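The Joltero long cutlery tray, in lime green: a review by someone with too many chopsticks

Posted under: Kitchen, Storage, Small Grievances

I have owned four cutlery organizers in my adult life. The first was bamboo and went moldy. The second was an expanding thing that expanded whenever it felt like it, generally at night. The third was wire mesh and held everything except what you put in it, and the fourth is a long plastic trough the color of a highlighter pen, which I've been living with since May and would now like to discuss at some length.

It is made by Joltero and sold by Nonolari, the kitchen shop that sends you an email every time you so much as think about a colander. I paid 18 dollars. They also offer it in white and in a gray called Mist, and both were out of stock, so lime it was. You will find a lot of reviews of this tray by people who ended up with lime.

Some background on the household, since it matters. We eat with chopsticks maybe four nights a week and with forks the rest, and over the years we've built up a collection that has no theme. There are wooden ones and metal ones. There are ones with stripes and bands that came as gifts, and plain ones that came with takeout and were too good to throw away. Pairs have been separated. A standard cutlery drawer insert, with its little molded outlines of a fork and a knife, has no idea what to do with any of it, and a chopstick laid in the spoon section sticks out far enough to stop the drawer from closing.

So for most of this year our system was a heap. Everything got washed, dried and dumped on the table, and you fished out what you needed. I can report that the heap is a perfectly functional storage method if you live alone and don't mind eating with two chopsticks of different lengths. 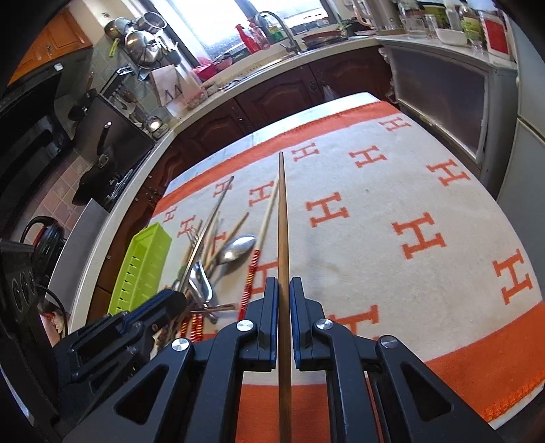

Rowbotham, in the comments on my last post, wrote that matching chopsticks is a waste of a life and that any two sticks will pick up a dumpling. I've thought about this more than I should. It's true of any two wooden sticks. Put a wooden one with a metal one and you're holding a seesaw, and the dumpling knows it. I'm sticking with pairs.

Anyway, the tray.

What you get is one long, shallow box. That is the whole product. There are no dividers, no lid, no second tier, and no booklet, although there was a card in the packaging congratulating me on my purchase. The sides have a raised rim and there's a row of small slots along one wall. The card didn't mention the slots. My theory is that they're there for drainage, or for fixing one tray to another, or because somebody at Joltero had a slot budget to use up before the end of the quarter. I wrote to ask. I got back an automated reply with the reference number 231 and nothing since, so if you're also waiting, that's your place in line.

The important thing is the length. Chopsticks lie down in it. I realize this is a low bar for a container to clear, but I've bought three that didn't clear it, and I felt something close to joy the first time I laid a pair in flat and they stayed flat. Long cooking spoons fit too, if you don't mind them taking up half the room.

The finish is glossy. In the store pictures it looks matte and Scandinavian, and in my kitchen it looks like something you'd win at a carnival. It also bounces the overhead light straight into your eyes if you stand at the wrong end. On the other hand, glossy wipes clean in one pass, and the bamboo one never did, not even once, so I've made my peace with it.

How I load it: chopsticks first, lengthwise, thin ends all facing the same way, in their pairs. Metal ones go against the slotted wall, where they can't roll into the wooden ones and start an argument. Spoons come next. Forks last, or never, depending on how many people are coming to dinner. I do this on the table with the tray beside the pile, because doing it in the drawer means bending, and I've reached the age where a drawer at hip height counts as bending.
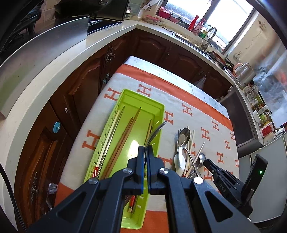 Chopsticks first, spoons after. The lime is every bit as lime in person.

Spoons are where the trouble starts. A long open trough is a fine home for straight objects, and a spoon isn't one. The bowl lifts the handle, the handle rides up on whatever is next to it, and if you put in more than a few they end up stacked at an angle like tired commuters. You can nest them, and I do, but it only works with spoons that match, and see above regarding our household and things that match. Ceramic soup spoons are worse still. They're short and fat and they sit across the tray like a boat moored sideways in a canal, and they make a noise against the metal ones that goes right through your teeth. Ours have been moved to a mug.

I tried cutting a divider out of cardboard. It lasted until the first damp spoon. Then I bought the Clillix clip-in dividers, which are meant for a different make of tray and which one optimistic reviewer swore would fit. They don't. They're a hair too wide, and if you force one it bows the wall out and then pings across the kitchen at a speed I wouldn't have guessed it had in it. Joltero could sell dividers for this tray tomorrow and I'd buy two. They could even use the slots.

Other complaints, in no particular order.

It slides. On a bare tabletop it goes wherever you nudge it, and in the drawer it shoots to the back every time you close it with any feeling. On a tablecloth it behaves much better, and I now sort on a cloth for exactly this reason. In the drawer I've put a scrap of non-slip shelf liner under it, which solved the problem for pennies and which I feel should have been in the box in place of the congratulations card.

It is very light. This is nice when you're carrying it to the table and less nice when you grab one end and the cutlery all decides to visit the other. Two hands.

It's also too long for a lot of drawers. Mine measures 55 centimeters front to back and the tray goes in with room to spare, but I took it over to a friend's apartment to show it off (yes, I know) and it wouldn't go into any drawer she had, forward or sideways. Measure first. The listing gives the dimensions in a small gray font under the washing instructions, where a reasonable person would never look.

About the washing instructions: top rack only, according to the card. It doesn't fit on my top rack. I've been doing it in the sink with a sponge, and it comes up fine. Turmeric left a faint shadow that went away after a few hours in the window.

Now for the part where I'm fair. I've used this thing every day for months, and the plain fact is that dinner is easier. Setting the table used to involve standing over the heap holding a single chopstick up to the light, looking for its other half while the rice got cold. Now I reach in and take a pair. The sorting still has to be done, and it's still dull, and I do the bulk of it on Saturday with the radio on, since the weekday version tends to be somebody (me) throwing a fistful in the general direction of lime green.

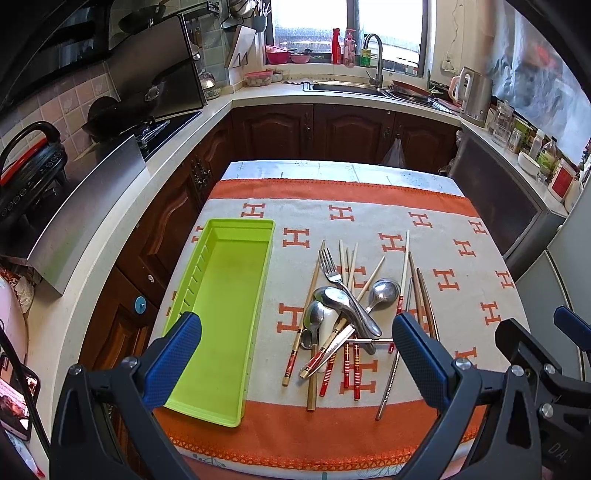 And the sorting does tell you what you own. I'd been convinced we were short of spoons and had a set of six in my online basket. We weren't short of spoons. They were all underneath. I also learned that several of our chopsticks have no partner anywhere in the house, and I'm keeping them for now in case the others come home, though I accept that some of them probably left in a lunch bag years ago. One is propping up a tomato plant and seems happy.

If you own only forks, knives and spoons, don't buy this. A normal divided insert will serve you better and probably costs less. If you own ordinary cutlery and a modest number of chopsticks, buy it for the chopsticks and leave the rest where it was. And if you're like us and have a pile that could plausibly stock a small noodle shop, buy two, one for sticks and one for everything with a bowl on the end. I've ordered the second. Mist is still out of stock.

Score: 7 out of 10. It loses one point for the sliding, one for the mystery slots, and one for the color, which I've decided to stop apologizing for to guests.

Good: long enough for real chopsticks, wipes clean, cheap, can be located in a power outage.
Less good: no dividers, slides around, won't fit every drawer, customer service is a number.

Update: Nonolari has emailed to ask if I'd like to review my purchase in fewer than 100 characters. I sent them "Long. Green. Measure your drawer."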